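Chapter 7
Fruit, Water and Keeping

Draft for class use, please report errors to the Zetstead office

What this chapter covers
Why fruit holds so much water. Where the sugar sits. What acid does in a cell. How growers and shopkeepers slow down spoiling, and why some fruits put up with it better than others. Read sections 7.1 and 7.2 before the practical.

You will need from earlier chapters: osmosis (Chapter 3), cell walls (Chapter 4), the pH scale. If osmosis is shaky go back now, it comes up on nearly every page.

Starting point: a grower's problem
Marleny Inga grows citrus on a slope outside the town and sells to a wholesaler, Navickas. In November one lorry load came to 2,500 fruit. The buyer turned away 343 of them. No mould, no bruises, nothing wrong with the colour. They were light. Pick one up and you knew.

Inside, dry flesh. The trade word is granulation. The little juice sacs go stiff and pale, the walls thicken, and the sugar and acid both drop. Still safe to eat, just dull. Growers have argued over the cause for years — late picking, cold nights, uneven watering, old trees, probably several of these at once.

Her neighbour Anselmo Lozano picked 20 days earlier and lost hardly any. Same soil, near enough. Different rootstock though, so be careful what you conclude from that. We come back to the two farms in 7.4.

Before you read on
Work out the share of Inga's load that was turned away. Then write down 2 things you would want to know about the Lozano farm before calling it a fair comparison. Keep the answer, you will need it at the end of the chapter.

7.1 How a citrus fruit is built
Outside in. First the coloured skin, called the flavedo, full of oil glands. Squeeze it near a flame and the oil spits. Next the white pith, or albedo. Spongy, thick in a pomelo, thin in a mandarin. Then the segments, each wrapped in its own wall.

Inside each segment are the juice sacs. Each one is a small bag on a stalk, growing inwards from the segment wall. The cells in it are mostly vacuole, and the vacuole holds water, sugars and citric acid. Break the sac and the juice runs out. Leave it whole and it keeps surprisingly well, even wiht the skin off.

The segment wall matters more than students expect. It is tough, bitter in some kinds, and it slows water loss once the skin has gone. Strip it off and the flesh begins to dry at the surface. Flesh colour varies a lot too, and the pink and red kinds usually owe it to lycopene, the same pigment as in tomatos.

Figure 7.1 Peeled citrus flesh, pale on one side and salmon-pink on the other, with whitish strands of membrane

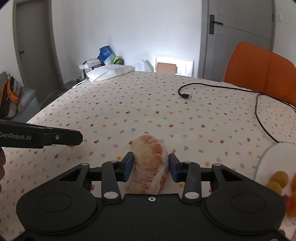
7.2 Water loss after picking
A picked fruit is still alive. It respires, it uses up sugar, and it loses water through the skin with no root to replace it. Weigh one each morning for a week and the figures fall every time.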